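Umton 762 Wheeled Cricket Bag
Bags and Luggage / Cricket / Wheeled

Color: Navy with gray trim
Availability: Ships from Dresau warehouse
Page updated Aug 31, 2019

Overview

The Umton 762 is a single-player cricket bag with two wheels, a full-length main compartment and an external bat sleeve. The model number is the internal length of the main compartment in millimeters. The bat sleeve runs past the compartment at the handle end and takes any adult bat up to and including long handle.

It replaces the Umton Club. The base plate and wheel housings are new, the zippers are one size larger, and the shoe tunnel has moved from the side to the wheel end. Side pockets are unchanged.

Materials

The outer shell is 900 denier polyester with a coated back. The lining is 200 denier polyester in light gray, bound at every seam. The base is a molded Pastico tray that covers the full underside and turns up at the wheel end. Shell fabric is stitched to the tray through a raised lip and taped on the inside. The tray can be hosed off. The lining can't be removed.

Webbing on the haul handle is stitched through to the tray at both ends. On the Club it was stitched to the shell only, and that was the most common repair.

Main compartment

The lid opens on three sides and lies flat. There is one fixed divider, set across the bag at the wheel end, and one movable divider held by hook-and-loop strips. With the movable divider out, batting pads lie flat in a pair along the base. With it in, pads go on edge and the helmet sits upright beside them, grille toward the lid.

A soft clothing pocket is sewn to the inside of the lid. It takes a playing shirt, pants and a light sweater. 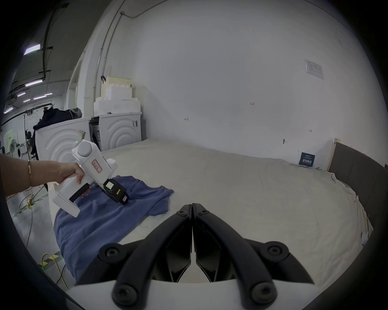

Blue T-shirt, crumpled

Bat sleeve

The sleeve is padded on both faces with closed-cell foam and holds two bats face to face. A strip of the same foam lines the toe end. The sleeve zipper has a garage at the top so that the pull doesn't knock against the handle grip. Bats that have just been oiled should be wiped and left flat overnight before they go in, as linseed oil will mark the lining.

Wheels and handle

Wheels are polyurethane on sealed bearings and can be changed with a hex key, which is supplied in the end pocket. The bag has no telescopic handle. It is pulled by a molded grip at the top end, and there are two carry handles on the side with a wrap. Spare wheels are sold in pairs under the Mac an tSaoi parts listing and fit the 762 only.

Packing the lid pocket
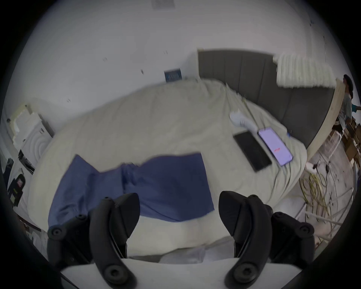 The lid pocket is shallow and works best with clothing packed flat. Overfilling it pushes the lid down onto the helmet and puts load on the zipper at the corners. Clothes should be laid out and smoothed before folding. An item left like the blue one on the duvet, creased and bunched toward its middle, makes a lump that the mesh panel can't flatten. Fold to the width of the pocket, heaviest piece against the lid. Stiffened sun hats do not fit here and should go in the main compartment, over the pads.

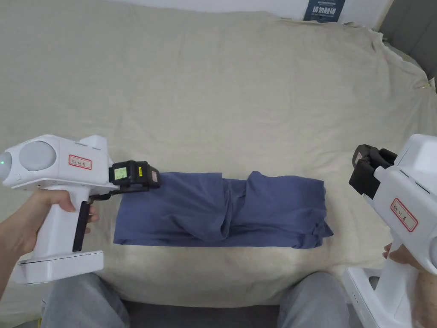

Blue garment folded to a long rectangle

Shoe tunnel

The tunnel takes one pair of spikes up to US men's 13. It is vented through two eyelets on the underside and lined with the tray material. Knock out loose soil first. The eyelets clog with wet clay and need clearing with a blunt tool.

Care

Empty the bag after each match and leave the lid open. Sponge the shell with cool water and a mild soap. Do not machine wash, tumble dry or iron. Do not store with damp gloves inside. For winter storage, stand the bag on its wheel end with the movable divider in place, which keeps the lid from sagging.
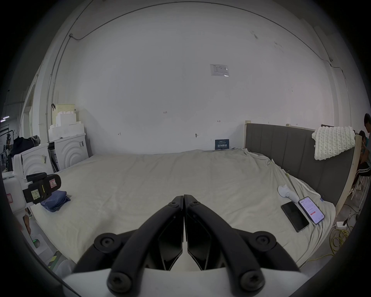 Rumpled sheet, dark gray headboard

Specifications

Internal length: 762 mm
Empty weight: 9 lb
Shell: 900 denier polyester, coated
Lining: 200 denier polyester
Base: Pastico molded tray
Bat capacity: two
Wheels: two, replaceable
Supplied with: movable divider, hex key, shoulder strap

Not included: helmet case, ball pouch, rain cover. The rain cover for the Umton Club does not fit the 762. A cover in the correct size is due in December.

Team orders

Names or numbers can be embroidered on the end panel only. The side pockets are lined and can't be hooped. Artwork is needed as a vector file in no more than four thread colors. Embroidered bags can't be returned unless faulty.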